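Turnadier route log - README

Welcome! Turnadier is the shared record of every boulder problem set at the Paller wall, and we're very happy you want to poke around in it. It started as a paper notebook by the front desk and is now a plain CSV with 418 problems in it, each with a grade, a setter, a wall section and whatever climbers had to say.

Last updated: November 17, 2022

What's in the folder

problems.csv - one row per problem
sends.csv - one row per logged ascent, no climber names
holds.txt - the hold sets we own, by maker and color
notes/ - setters' notes, typed up as written (spelling included)
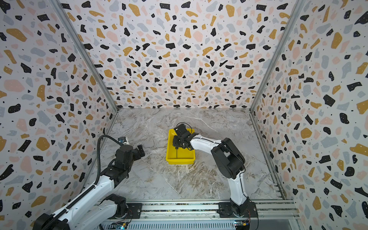
Hold color is the field people ask about most, so please read this before you start filtering. We log the color of the hold itself and never the tape. Yellow is where it gets messy, and we have two codes for it: YB is bright yellow, the yellow of the plastic tray in the photo, and YM is mustard, much closer to the darker flecks on the wall panels behind it. Older rows just say Y, and Lovisa Blomqvist is slowly going back through them with the setters. If you climbed a Y problem and remember which set it was, write to her, she'll be thrilled!

Grades

Every problem has a setter grade and a crowd grade. The setter grade goes in on the day and stays put. The crowd grade is the median of what people logged, and it stays blank until there are at least 5 votes. Slab problems drift upward a lot between the two (Czesław Stępień's slabs drift the most, and he's proud of it). Nothing is converted - if you want Font grades, the lookup table is in notes/grades.txt.

Wall sections

Paller has three: the slab, the cave and the long vertical wall by the windows, which we call Bremareck after the old sign that used to hang there. In the data they are S, C and B. A problem that crosses from one to another gets the section of its start holds. The Śliwiński board is logged separately as K, and its angle goes in the notes column.

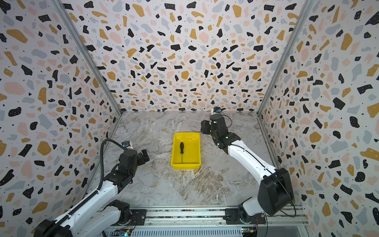 Screwdriver in the yellow tray.

Known gaps

Two resets are missing from the cave because the sheets got soaked. Foot-only holds weren't logged until Krystyna Kaczorowski added the column, so a blank there means unknown and a 0 means none. Rows marked KIDS have no crowd grade at all. Some of the best names in the whole file are in those rows, so do have a look.
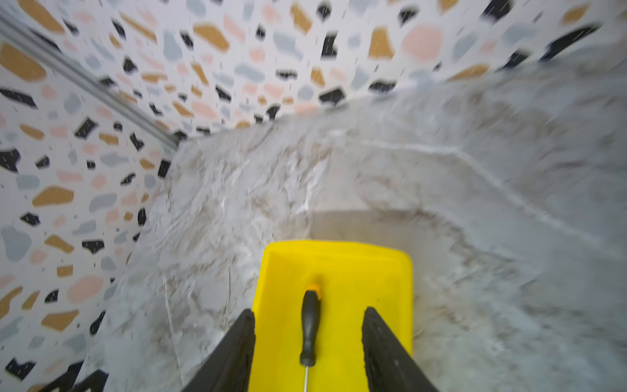
Gripper holding a yellow piece with a screwdriver on it

Adding or fixing rows

Fixes are very welcome, even tiny ones. Change the row, put your initials in the last column and send the file to Konrad Tokarz, who merges everything on the first Monday of the month. Please don't reuse a problem ID after a strip, even if the new problem sits on the same bolts. For bigger changes, like a new column, talk to Rasha Chidiac first.

Use the data for whatever you like: training plans, school projects, arguments about the cave. If you make a chart, send us a copy and we'll pin it up by the chalk bins!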